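I gave up my car in September, mostly out of spite. The garage in Brirna wanted 354 for a new exhaust, and I walked home so cross that I forgot to be tired. Two miles, uphill, in the wrong shoes!

The house noticed before I did. I started wanting proper breakfasts (porridge, then toast, then more toast) and keeping my boots in the kitchen.
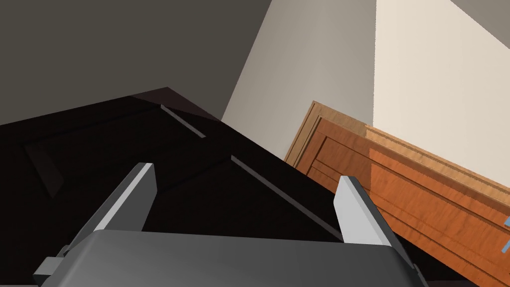

*A very dark cabinet door.*

The bus is another matter. The number 5 to Skosum takes 90 minutes and goes by way of every farm gate in the county, and I've grown terribly fond of it. People get on with seed trays and cakes. Someone once passed round plums. 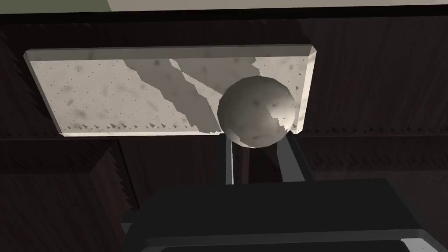

You do learn to pack, mind. A flask, a dry pair of socks, something to read that you won't cry over in public. I left my best umbrella at the Furtună stop and it was still hanging on the rail when I came back through at teatime.

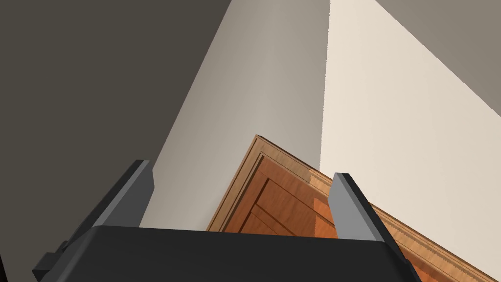 *Grey and black, at close quarters.*

My sister keeps asking when I'll buy another car. Maybe in spring, I tell her, and then I go and look up the bus times.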